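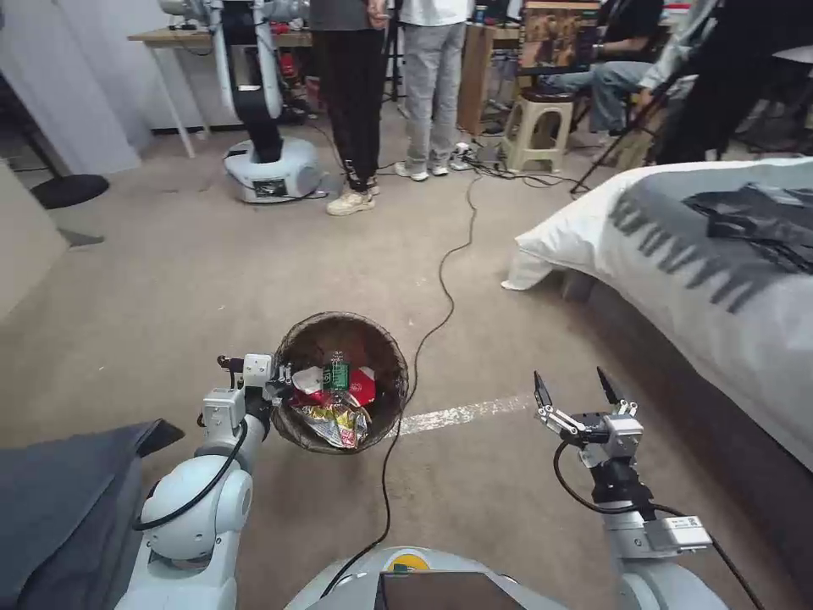 Filed under: Home & Tech / Out and About

My own bedroom has never been tidy enough to show visitors, so I felt pretty relaxed walking into the one at Haltden. It was their December open day, the lights were low in the lobby, somebody handed me a coffee, and I was sent down a hallway to watch a robot pick up trash.

I know how that sounds. I'd driven 100 miles for it! But I've been writing about gadgets for the home long enough to have seen plenty of robots dance, wave and pour a drink under stage lights, and I'd never watched one do the job I nag my kids about every day. A wrapper on the carpet, a basket, go.

The room is set up as a bedroom at one end, with a real bed and a duvet, and the other end is all desks and monitors and people in sneakers. Cables wander over the carpet between the two. Sharada Salian, who runs the bedroom sessions, told me to stand wherever I liked as long as I kept my feet off the tape (I forgot within a minute, and she was very nice about it).

The robot has two white arms and a low rounded body with a little screen on top. They call this one Sternby. One arm's job is the basket, a plain round woven thing like you'd keep by a dresser, and it holds it by the rim. The other arm goes after the trash. I'd expected it to be loud and it's more of a soft whir, quiet enough that I could hear Erick Tanui chewing gum over by the desks.

What surprised me was how much I got caught up in it. You find yourself leaning. There's a moment when the gripper is hanging over the carpet and you're thinking, come on, left a bit, left a bit — and then your coffee's gone cold. A woman next to me was whispering to it like it was a golfer.

Foil is the hard stuff, Sharada said. It's shiny, so it looks different from every angle, and it squashes when you pinch it, so the shape the robot aimed for a second ago has changed. Cardboard is a lot kinder. She keeps a drawer of snack wrappers for these sessions and admitted she no longer enjoys chips.

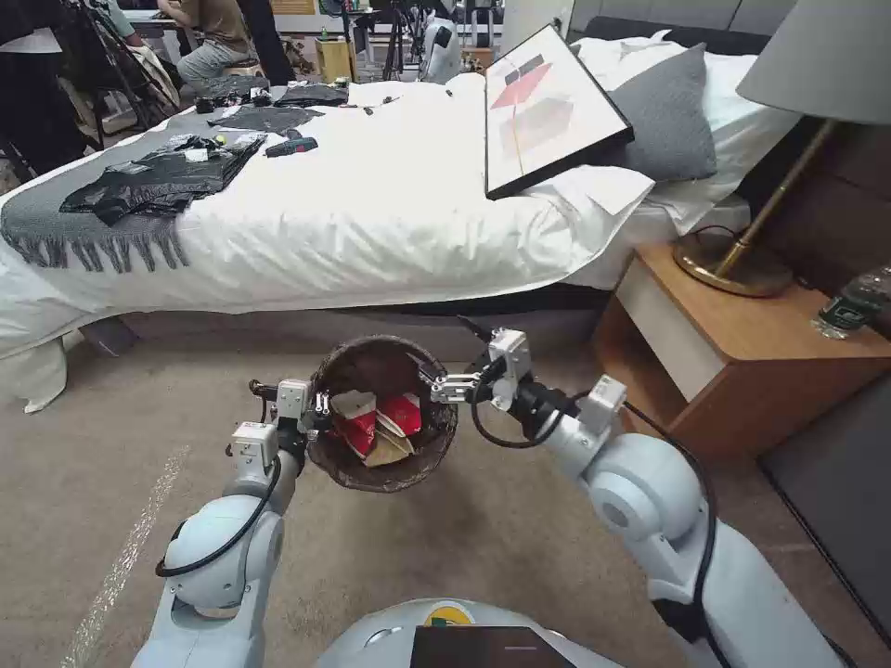
Why does a robot need two arms to clean up a bedroom floor?

Mostly so the basket can come to the mess. With one arm, the robot would have to put the basket down, fetch a wrapper, find the basket again and drop the wrapper in, over and over. With two, it can keep the basket close while the free hand does the picking, and it can use both hands to steady the basket when it's time to carry it off.

That was Revathi Poojary's explanation, more or less, and she gave it while eating a sandwich over a keyboard. Revathi looks after what she calls the boring part, which is going back over every try and marking where it went wrong. They had 3000 tries on file by the time I visited. I asked if she'd watched them all and she just looked at me.

She let me sit with her for a bit, and I'd say that was the best part of my afternoon. She showed me a run from the fall where the arm picked up a wrapper beautifully, swung it over and let go 2 inches short of the basket. Then it did the same thing again. Then again! I laughed out loud and had to apologize, although she said everybody laughs at that one. 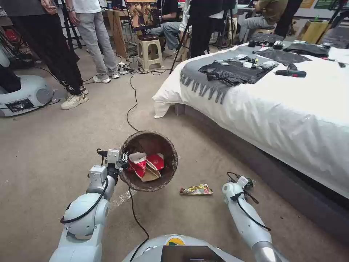
She'd rather have a funny mistake than a dull one, she told me, as the funny ones tend to have a clear cause. That one came down to a basket that was a bit smaller than the one they'd been practicing with. They changed the basket, then changed it back, and now they swap it around on purpose.

I asked everyone I met when I could have one at home. Tiina Hakala, who started the open days, wouldn't give me a year, and I liked her for it. She did say that a bedroom is harder than a factory because people leave different things in different spots every single day. A kitchen is harder still. She has a teenager, and she says his room is off the schedule entirely.

Sessions run until 4 in the afternoon and you can drop in and out. Wear comfortable shoes, there's a lot of standing. The parking lot is small, so I left my car on the street behind the building and walked around. They do another open day in spring, and I've already asked Sharada to save me a place near the bed — off the tape.

Last updated: December

Comments

kipchumba rashidi: Went with my dad, who fixed office copiers his whole life. He spent the entire time asking about the joints and we missed the kitchen talk. Great day though.

MarlaB: Could it handle socks? That's all I need. Socks.

Dusty_in_Ohio: Is the spring one okay for younger kids? Mine is 4 and grabs everything.

kipchumba rashidi: @Dusty there were a few little ones when we went, they just had to hold somebody's hand in the bedroom area.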